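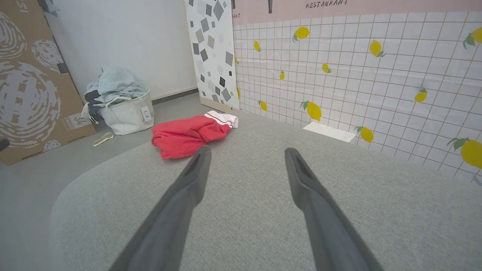

A gray upholstered surface, with a crumpled red item on the floor behind it.

Lawal show jumping final moves indoors, and the numbers are hard to find

October 5, 2025

The Lawal Grand Prix will leave its grass arena after this season and move to the indoor ring at Demum, organizers said in a statement that used the word "exciting" four times and did not mention the price of anything.

The class will keep its place as the last leg of the regional jumping series. It will be held in February instead of late summer, under a new title sponsor, the timing equipment company Skanix. Riders and owners who asked for the new prize list were told it would be published "in due course."

This is the second big promise in as many years. The last one was a permanent grandstand on the north side of the Lawal field. The concrete pads for it are still there, and so are the portable bleachers.

Organizers say an indoor final will bring larger crowds and spare horses the hard ground that led several riders to pull out this summer. The second part is fair. The going was poor by the end of the week, and a number of trainers walked the course, looked at the line to the water jump and scratched. Whether that calls for a new building or a better watering schedule is a question the statement does not go into.

The crowd argument is weaker. Demum's ring seats fewer people than the Lawal field has room for on a good afternoon, and the cheapest seat will cost $100. Families have been getting into the field for $30 a carload. It is possible that fewer people paying more money will look like growth on a balance sheet. It will not look like it from the in-gate.

Then there is the ring itself. It is shorter and narrower than the grass arena, with room for one real combination and not a great deal of galloping. The draft conditions cut the starting list to 38, down from 70, and give 30 of those places to riders who are already inside the series standings. That leaves eight for everyone else, including the local riders who have used Lawal for years as their one shot at a big track close to home.

"I would like to hear how that helps the sport grow," said Polyxeni Kyriakidis, who finished second at Lawal this summer with the bay mare Isum. "I'm in the standings, so it works out fine for me. I have three students who would have tried to qualify next year, and I don't know what I'm supposed to tell them."

Kyriakidis said she had not decided whether to enter. Isum jumped clear in the first round on grass and lowered one rail in the jump-off, the back part of the double, after a long gallop from the far corner. The mare has a big stride and has done most of her winning outdoors.

"She'll go indoors, she's not silly about it," Kyriakidis said. "But you spend the whole round holding her together. I'd want to see the course designer's plan first, and there isn't a course designer yet."

The organizers confirmed that the post is open. They said talks were under way with more than one candidate and that an announcement would be made before the end of the year. They made the same statement, nearly word for word, about the warm-up area, which at Demum is currently a covered aisle used for stabling.

Skanix is to supply the clocks, the start and finish beams and a new screen that will show spectators each horse's time at every fence. The company says this will make close jump-offs easier to follow. Perhaps it will. People at ringside this summer had little trouble following a jump-off in which the winner went inside turns to three fences and Kyriakidis did not, and the complaints heard most often in the parking area had to do with the parking area.

No figure has been given for the sponsorship, and the length of the deal is described only as "multi-year." The previous title sponsor also signed a multi-year agreement. It ran for two.

Asked whether prize money would go up, organizers said they were "committed to rewarding excellence at every level." Asked again, they said the total would be "competitive." Entry fees will rise, and on that point the draft is quite clear, with the new amounts printed in a table and a late charge underneath.

The youth and amateur classes that used to fill the mornings at Lawal have not been given a home in the new calendar. There is talk of keeping them on the grass in summer as a separate show. That would need its own judges, its own jump crew and somebody willing to pay for both, and none of those has been named.

Riders have until the end of the month to send written comments on the draft conditions. Comments will be read before the final version goes out, according to the statement. Stabling contracts at Demum have already been signed.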